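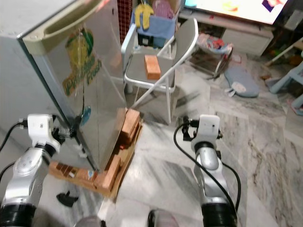 小さな冷蔵庫と折りたたみ椅子、積み木を使った片づけの練習場所。左右のアームで記録しています。

家のなかで「お手本」を集めるときの、ちょっとした工夫

こんにちは、Mitsuko Tamuraです。台所しごとのコツを書いてきたこのページですが、春からはDirleyという二本腕のロボットに家事のお手本を見せる作業も続けていて、最近はそちらのご質問をいただくことのほうが多くなりました。そこで今回は、自宅でお手本を集めている方に向けて、私が日ごろ気をつけていることをまとめておきます。少し長くなりますので、お茶でも飲みながらどうぞ。

部屋は片づけすぎない

始めたばかりのころ、私は張り切って部屋じゅうを片づけ、床に何もない状態にしてから記録していました。ところが、そうして集めたお手本で学習させたところ、洗濯物を干した日にはもう、手の動きがあやしくなるのです。今では、洗濯物は掛けたまま、テレビもつけたまま、クッションも床に置いたままで始めます。ふだんの暮らしのなかで動いてほしいのですから、ふだんの部屋を見せてあげるのがいちばんだと思っています。

ただし、アームの通り道だけは別です。ケーブルに引っかかりそうな小物は、始める前に拾っておいてくださいね。

積み木はとても重宝します

いきなりお皿やコップで練習するのは、こちらの心臓に悪いものです。木の積み木なら落としても割れませんし、立てる、寝かせる、立てかけると、ひとつの形でいろいろな置き方ができます。椅子の座面に立てて置いたり、板の端に寝かせたり、冷蔵庫の前の角に立てたり。高さが変わると腕の伸ばし方も変わりますから、床の上ばかりで済ませないようにしています。

床が大理石やタイルのお宅では、板を一枚敷いておくと音がやわらぎます。うちの板はいつも少し斜めです。最初はきっちり壁に合わせて置いていたのですが、毎回同じ向きだと、お手本まで同じ動きばかりになってしまうんですよね。

つやのある扉と光

ステンレスの冷蔵庫は部屋がよく映り込みます。朝と夕方とでは映り方がまるで違うので、私は時間帯を分けて記録し、ノートに「朝」「夕」と書き添えています。映り込みが気になるからと布をかけてしまう方もいらっしゃいますが、いずれ扉を開ける練習をさせたいなら、そのままのほうがあとで楽です。指の跡は乾いた柔らかい布で、扉の筋目に沿って拭きます。

一回は短く、休みはこまめに

一日に14本、これが今の私の上限です。欲ばって続けた日の記録を見返すと、後半は手つきがせっかちで、つかみ方も雑になっています。ロボットはそういうところまで律儀に覚えてしまいますから、疲れたなと思ったらそこでおしまい。7本終えたところで一度椅子に腰かけて、肩を回すことにしています。

つかみ損ねたときも、すぐに消さないでください。ゆっくり持ち直して最後まで置けたものは、「持ち直し」と印をつけて残しておきます。私の手もとには今、全部で235本の記録があり、そのうち190本がすんなりいったもの、残りが持ち直しです。残しておいてよかったと思うのは、たいていこの持ち直しのほうです。

始める前の手順

手首まわりのケーブルに、たるみとねじれがないか見る。
積み木の置き場所を、前の回からひとつ変える。
両腕を最初の姿勢に戻してから、記録を始める。
置き終えたら、ひと呼吸待って止める。

四つめのひと呼吸は忘れがちです。置いた瞬間に止めてしまうと、手を離すところが切れてしまいます。私は心のなかで「はい、ごちそうさま」と唱えてから止めるようにしています。

次回は、洗濯物をたたむお手本のとり方を書くつもりです。タオルから始めるか、ハンカチから始めるかで、まだ迷っています。

2021年12月10日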